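## 3. The bed as a holding surface

Most of what has been written on household laundry concerns the machine end of the work: loads per week, water, detergent, drying time. The stretch between the dryer and the drawer gets less attention, and in the homes we studied it was the longest part of the job. Clean clothes left the dryer and went somewhere, and in most homes that somewhere was a bed.

### 3.1 Homes and records

The study took in 70 homes in two housing areas, Vendale and Tavares. Vendale is made up of older row houses with narrow halls and small bedrooms. Tavares is a newer block of apartments where the main bedroom is usually the largest room after the kitchen. Each household kept a paper log of where clothing was put down once it was clean, how long it stayed there, and who moved it next. The logs yielded 689 usable entries. We dropped entries with no end time, and we dropped entries for towels and bed linen, which follow a different path and are treated in Section 5.

An entry covers one garment or one pile. We left it to the households to decide what made a pile. Some wrote "shirts" and some wrote "everything." This makes the entries uneven in size, and we do not use them to compare amounts of clothing between homes. They are used only for place and time.

Home visits were made by Raíssa Toledo and Kenji Kincaid. During a visit the person who did most of the laundry walked through the rooms and talked about where things were set down. Visits were kept short, and no one was asked to tidy beforehand or to leave things as they were. The wording of the visit request is given in Appendix B.

### 3.2 Where clothing is set down

The bed was the most common first stop in both areas. Chairs came second in Vendale and the sofa came second in Tavares. Floors were rarely logged, though the visits suggest that floors were used more often than people wrote down.

People gave plain reasons for using the bed. It is large, flat, and at a height where a person can work standing up. It is usually close to the closet. It is also clean, or thought of as clean, in a way that the kitchen table is not. Several people said they would never put a clean shirt on the table, even after wiping it, but had no trouble folding on a bed that had been slept in that morning.

The bed also has a built-in deadline. Whatever is on it has to be moved before the night. We expected this to shorten the time clothing stayed there, and for large piles it did. Piles were nearly always cleared by bedtime, either into drawers or onto a chair. Single garments behaved differently. One shirt or one pair of pants could lie near the headboard or over the side through most of the day, and in 9 homes the log showed the same garment returning to the bed on the following day. Figure 4 shows one garment of this kind, a blue one lying crumpled near the headboard with part of it over the edge of the mattress. 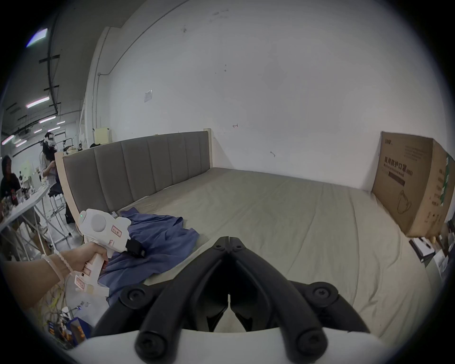
**Figure 4.** Single garment on a bed with a padded gray headboard.

Anderson Guerra, commenting on a draft of this section, objected that we were too quick to read a single garment as unfinished work. In his view a shirt left on the bed may be there on purpose, set out to be worn or to be looked at again before it is put in the wash, and a log that records only place and time cannot tell the two apart. He suggested that we split the entries by what the household meant to do next.

We agree with the objection, but the logs allow only part of the split. The form had a line for notes, and fewer than half of the single-garment entries used it. Where there was a note, it most often said that the garment was neither clean enough for the drawer nor dirty enough for the hamper. The next most common note was that it needed a repair or a button. Setting clothes out for the next day came up less often than Guerra's comment would lead one to expect, and mostly in homes with school-age children. We therefore keep single garments as one group in the tables and mark the entries with notes separately.

### 3.3 Made and unmade beds

Whether the bed had been made mattered more than we had planned for. The log form did not ask about it. It came up in the visits, and Toledo added it to the visit sheet after the first 2 homes.

On a made bed, clothing tended to be placed toward the foot or along one side. People spoke of not wanting to wrinkle the cover, and some folded each item as they took it out of the basket so that nothing was ever in a heap. On an unmade bed the whole basket was more likely to be tipped out in the middle. Folding then took place around the heap, and small items such as socks were left for last. Two people told us that socks were lost in the bedding often enough that they now sort them on the dryer.

Stripped beds were a third case. On wash day for the sheets, the bare mattress was open for several hours and served as a sorting table for everything else. Some households in Tavares timed the rest of the laundry to match. In Vendale this was less common, and the smaller bedrooms may be part of the reason, as there was often no room to stand on more than one side of the bed.

### 3.4 Limits

The logs were filled in by one person per home. Where others also did laundry, their habits are seen only through that person's entries. Sebastião Peixoto, who coded the entries, found that other members of the household were named mainly when something had been left out, and seldom when it had been put away. The share of work credited to the log keeper is likely too high for this reason, and we do not report it.

All logs were kept in November, when clothing in both areas is heavier and line drying is uncommon. A summer round would probably show fewer garments on beds and more on chairs near windows or on balcony racks. The form used for that round should carry a required line for what is to happen to the garment next, and a box for whether the bed was made.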